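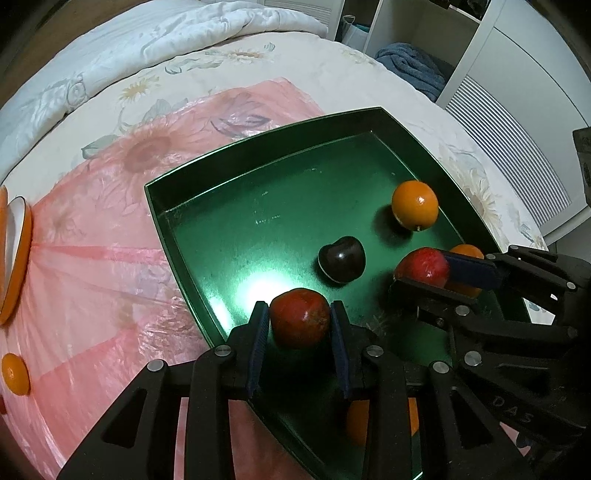

Fruit and Produce Table: Inspection Checklist with Comments
Filled in 25 November 2025. Checked by me, read over by Volker Hellwig.

Same list as in August, but I've put my comments under every line this time, since Volker told me (nicely!) that a column of check marks tells him nothing. Fair enough. Get comfortable, I tend to run on.

1. Tray: sound, no sharp edges
OK. I ran a thumb along all four raised sides of the green metal tray and didn't catch on anything. The floor of it has scuffs and little specks, and I went over the specks with a damp cloth to see which ones were dirt and which were just wear. Mostly wear. It can stay in use, but I'd like it looked at again in 3 months.

2. Tray: not overfilled
OK. One layer of fruit, nothing stacked. I know it's tempting to pile it high, especially when the delivery from Hagedorn comes in all at once, but apples bruise under other apples and then we get to have this conversation again.

3. Plastic sheet: clean, flat, no tears
OK with a comment. The pink sheet is clean and I found no holes, but it's crinkled all over and the creases collect crumbs and water like you wouldn't believe. Please wipe along the folds, and pull it tight before anything goes down on it. Round fruit on a wrinkled sheet will wander off toward the floor as soon as you turn your back.

4. Apples: skin, bruises, soft spots
OK. All red, some a good deal darker than others, and the mottling and speckles are normal, so please stop setting those aside! Press gently near the stem. If it gives, it goes in the bin.

5. Plums and other dark fruit: marks and splits
Watch. These are the ones I fuss over, because a bruise hardly shows on skin that's nearly black. One has a small brownish patch near the top. I'm passing it for today, but it should be eaten first. Turn each one all the way around under the light, and feel it as well as look at it.

6. Oranges: rind, stem end, mold
OK. I had everything from a big one down to a really small one, and the little ones are easy to miss when you're checking in a hurry. Look at the stem end of each, that's where the fuzzy stuff likes to start. If the green bit is still on, leave it on.

7. Greens kept apart from the fruit
OK. The bok choy has its own plate at the far end, the white oval one with the thin black rim, and I'm very happy about that. Leafy things can carry grit down in the base, and I don't want it on fruit that somebody may bite into without a second rinse. Thank you to whoever remembered.

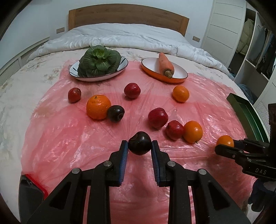
8. Dishes: chips and cracks
OK. I checked the rims with a fingernail. The dark brush strokes on the oval plate are decoration, and yes, I did once report them as cracks, so you may all stop bringing it up.

9. Gloves: clean pair, right size
OK. Change them if you touch the floor, your face or your phone. The Udico box is down to the last 17, so I've put in an order.

10. Floor around the table
Not OK at first. I found a wet patch by the near leg, wiped it up, and checked again after 5 minutes. Dry. Marked as fixed.

To do before the next check: new cloths, gloves, and a brighter bulb over the table for item 5. Volker, the form number is 113 if you need it for the binder.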